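4. Placing the Fledel table and levelling it

Before you start this section, the four legs must be already fastened as explained in section 3. If one leg is still turning by hand, please go back and tighten it again with the long key.

4.1 Choose the place

1. Put the table on the floor where you want to use it. Carpet, tiles and wooden boards are all suitable.
2. Leave 79 cm free on the side where a person will sit.
3. Keep the table away from radiators and from strong sun. The top is from real wood and it moves a little with the seasons, mostly in February when the heating is on.

Note: On a thick carpet the feet sink slowly during the first days. Do the levelling once now, and repeat it after one week. 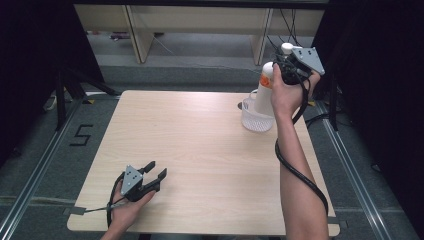

4.2 Level the top

1. Lay a spirit level in the middle of the top, first along one side and then across.
2. Find the lowest corner. Lift this corner with one hand and turn the foot with the other hand. Anticlockwise makes the leg longer.
3. Turn only half a turn, put the corner down and read the level again.
4. When both directions are good, press on each corner. If the table rocks, lengthen the foot which does not touch.
5. Tighten the lock nut of each foot against the leg.

Caution: Do not unscrew a foot more than 2 cm. Beyond this mark the thread does not hold enough, and the leg can drop when somebody leans on the table.

4.3 First oiling

The top leaves our workshop with one thin coat only. We recommend a second coat before daily use — the Lastosar oil in the small tin is made for it, but other hard oils for furniture are also fine.

1. Wipe off the dust with a dry cloth.
2. Spread a little oil in the direction of the grain. Too much oil makes sticky places.
3. Wait 15 minutes and rub away everything that the wood did not take.
4. Let it dry overnight before you put anything on it.

Caution: Cloths with oil can catch fire by themselves. Spread them flat outside to dry, or keep them under water in a closed metal tin.

4.4 Spare parts

Feet and lock nuts are sold as a set, order number 745. The long key is number 1295. Write to Hotero, Achterberg workshop, and tell us also the number printed on your delivery paper — without it we cannot see which thread your table has.

Text of this section checked by Cletus Rosenthal, August 27, 2020.

Continue with section 5, Care and cleaning.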